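Kapitel 8: Kleinteile, oder: Was auf dem Tisch liegen bleibt

Ordnung in der Elektrowerkstatt. Lehrbuch für das erste Ausbildungsjahr
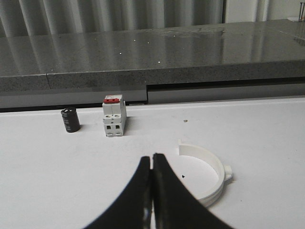 8.1 Worum es in diesem Kapitel geht

Ein Kondensator, ein Leitungsschutzschalter, eine ringförmige Schelle aus weißem Kunststoff. Wer länger als eine Woche in einer Werkstatt gearbeitet hat, kennt solche Gesellschaften. Drei Teile, die in keiner Schaltung der Welt etwas miteinander zu tun haben müssen, stehen oder liegen auf derselben Platte und warten auf einen Menschen, der sich zuständig fühlt. Dieser Mensch sind ab jetzt Sie.

Die bisherigen Kapitel haben sich mit Werkzeug beschäftigt. Werkzeug ist dankbar. Ein Schraubendreher sieht aus wie ein Schraubendreher, er hängt an der Wand, und wenn er fehlt, sieht man die Lücke. Mit Bauteilen ist es anders. Sie sind klein, sie kommen in Mengen, und sie ähneln einander in genau den Eigenschaften, auf die es nicht ankommt. Zwei schwarze Zylinder gleicher Größe können sich in der zulässigen Spannung so weit unterscheiden, dass der eine seine Arbeit tut und der andere die Mittagspause einläutet.

Nach diesem Kapitel sollen Sie ein Bauteil, das Ihnen ohne Verpackung begegnet, grob einordnen, richtig beschriften und an einen Platz bringen können, an dem es auch Ihre Kollegin wiederfindet. Das klingt nach wenig. Till Teuber, in dessen Lehrwerkstatt viele der Übungen entstanden sind, veranschlagt dafür ein halbes Jahr und ist dabei, wie er sagt, schon in Feiertagslaune.

8.2 Der Elektrolytkondensator

Der Elektrolytkondensator, in der Werkstatt meist »Elko«, ist in der üblichen Bauform ein Becher mit Kunststoffhülle. Auf der Hülle steht alles, was man wissen muss, in einer Schriftgröße, die vermutlich von Optikern festgelegt wurde. Gewöhnen Sie sich an, eine Lupe am Platz zu haben. Raten ist kein Prüfverfahren.

Drei Angaben brauchen Sie für die Ablage: die Kapazität, meist in Mikrofarad, die Nennspannung in Volt und die höchste zulässige Temperatur. Dazu kommt die Polung. Bei bedrahteten Aluminium-Elkos ist gewöhnlich der Minuspol durch einen Streifen auf der Hülle gekennzeichnet. Bei fabrikneuen Teilen ist oft auch der Plusanschluss länger, aber verlassen Sie sich darauf nicht, sobald schon einmal jemand mit dem Seitenschneider in der Nähe war.

Ein Elko, der in einer Schaltung gesessen hat, kann geladen sein. Das gilt auch, wenn das Gerät seit dem Vormittag ausgeschaltet ist, und es gilt besonders dann, wenn Ihnen jemand versichert, da sei nichts mehr drauf. Entladen wird nach Anweisung der Ausbilderin über einen passend bemessenen Widerstand, danach wird gemessen. Der Kurzschluss mit dem Schraubendreher, in manchen Betrieben mündlich überliefert, beschädigt den Kondensator, den Schraubendreher und das Vertrauen.

Lange gelagerte Elkos altern auch ohne Arbeit. Eine gewölbte Kappe, ausgetretene Flüssigkeit oder Krusten an den Anschlüssen sind Gründe, das Teil auszusondern. Ein äußerlich tadelloser Becher beweist allerdings wenig. Rokeya Khan hat für ihre Gruppe die Regel eingeführt, dass kein Elko ohne lesbare Beschriftung in ein Fach zurückkehrt. Wer diskutieren möchte, darf ihn vorher durchmessen und das Ergebnis unterschreiben. Es wird seither wenig diskutiert.

8.3 Der Leitungsschutzschalter

Den Leitungsschutzschalter nennt fast jeder »Automat« oder »Sicherung«, und in der Prüfung nennt man ihn bitte Leitungsschutzschalter. Er schützt die Leitung vor Überlast und Kurzschluss. Seine Schultern sind abgestuft, damit er hinter die Abdeckung des Verteilers passt, die Schrauben der Klemmen sind von vorn erreichbar, und die Leiter verschwinden in den Klemmöffnungen. Oben oder vorn, je nachdem, wie herum man ihn hinstellt, sitzt der Schalthebel, häufig farbig.

Die Farbe des Hebels verleitet zu Theorien. Ein roter Hebel bedeutet für sich genommen weder »aus« noch »Gefahr« noch »bitte hier drücken«. Hersteller handhaben die Farbgebung unterschiedlich. Maßgebend ist der Aufdruck. Suchen Sie dort die Auslösecharakteristik mit dem Bemessungsstrom, etwa B16 oder C10, sowie das Bemessungsschaltvermögen, das in einem Rechteck angegeben ist. Diese Angaben gehören vollständig auf das Lageretikett. »Automat, weiß« ist keine Angabe, auch wenn die Ausbildungswerkstatt Worel ein ganzes Regal damit bestritten hat, bis in einem November die Inventur kam und mit ihr Edeltraud Ruppert.

Frau Ruppert verbrachte mehrere Abende mit 604 Kleinteilen und einem Klebebandspender. Ihr Abschlussvermerk umfasste eine Zeile: »Künftig beim Ablegen lesen.« Er hängt noch.

Gebrauchte Leitungsschutzschalter sind in der Lehrwerkstatt Anschauungsmaterial. Sie dürfen zerlegt, bestaunt und an stromlosen Übungstafeln montiert werden. In eine Anlage, die ans Netz geht, kommt kein Schalter aus der Übungskiste. Bewahren Sie beide Bestände getrennt auf, am besten in verschiedenen Schränken. Ein Trennblech im selben Fach ist nach unserer Erfahrung eher eine Bitte.

8.4 Schellen, Ringe und der große Rest

Mit der ringförmigen Schelle betreten wir das Gebiet der Teile, die keinen Aufdruck haben. Schellen halten Rohre, Leitungen oder Gehäuse fest, und man bekommt sie in so vielen Größen, dass die benötigte gerade nicht dabei ist. Daher wird in Lehrwerkstätten inzwischen gern selbst gedruckt. Gegen den 3D-Drucker ist nichts einzuwenden, solange seine Erzeugnisse benannt werden, bevor ihr Urheber in die Berufsschule entschwindet.

Ein gedrucktes Teil braucht auf dem Etikett den Innendurchmesser, den Werkstoff und den Namen der Druckdatei. Fehlt der Werkstoff, dürfen Sie keine Annahmen über die Wärmebeständigkeit treffen. Manche Druckkunststoffe werden schon bei Temperaturen weich, die ein geparktes Auto im Sommer mühelos erreicht. Für die Befestigung unter Last oder in der Nähe warmer Geräte gilt: zugelassenes Teil verwenden, gedrucktes Teil im Fach lassen.

Für alles, was sich gar nicht zuordnen lässt, gibt es die Klärkiste. Sie ist ausdrücklich nicht die Kramkiste. Der Unterschied besteht darin, dass die Klärkiste einen Leerungstermin hat und eine Person, die dafür geradesteht. Rocío Huerta leert ihre alle 2 Wochen. Im Ausbildungsbetrieb Colby hat man sich lange auf »bei Gelegenheit« geeinigt; die Kiste wurde später durch eine größere ersetzt.

8.5 Ablegen in vier Schritten

1. Fläche freiräumen. Sortiert wird auf einer hellen, glatten Unterlage mit gutem Licht. Dunkle Bauteile auf dunkler Gummimatte sind eine Prüfung, die niemand verlangt hat.

2. Sicherheit herstellen. Kondensatoren entladen und messen, beschädigte Teile aussondern, Klemmen auf Leiterreste kontrollieren.

3. Lesen und notieren. Erst die Daten vom Bauteil abschreiben, dann das Etikett anfertigen. Wer das Etikett aus dem Gedächtnis schreibt, beschriftet sein Gedächtnis.

4. Einräumen und eintragen. Das Teil kommt in das Fach, das Fach steht in der Liste. In diesem Buch verwenden wir den Ablageplan Kashyap mit 111 Fächern. Andere Pläne sind ebenso brauchbar, sofern alle im Raum denselben benutzen.

Stapeln Sie beim Einräumen nicht. Bedrahtete Elkos kommen mit geraden Anschlüssen in flache Fächer, Schalter stehen mit der Beschriftung nach vorn, Schellen werden nach Durchmesser aufgereiht. In ein Kleinteilfach des Systems Clumura passen bis zu 8 Leitungsschutzschalter. Mit Gewalt passt noch einer hinein, den Sie dann mit einem Werkzeug aus Kapitel 7 wieder herausholen.

8.6 Aus der Werkstatt

Elfriede Fröhlich beginnt ihre Ausbildungsjahrgänge mit einer Übung ohne jedes Messgerät. Jede Gruppe erhält einige lose Bauteile und einen leeren Tisch. Die Auszubildenden sollen aufschreiben, was sie sicher wissen, was sie vermuten und was sie nachschlagen müssen. Die erste Spalte fällt am Anfang üppig aus. Nach der Besprechung am späten Vormittag ist sie kürzer, die dritte dafür deutlich länger, und Frau Fröhlich geht zufrieden Kaffee holen.

Legen Sie für die folgenden Abschnitte ein Blatt mit denselben drei Spalten an und führen Sie es bis zum Ende des Kapitels weiter. Beginnen Sie mit einem Bauteil von Ihrem eigenen Arbeitsplatz. Es wird eines herumliegen. In Abschnitt 8.7 nehmen wir uns die Kennzeichnung von Widerständen vor; halten Sie die Lupe bereit und, falls vorhanden, etwas Geduld mit der Farbe Braun.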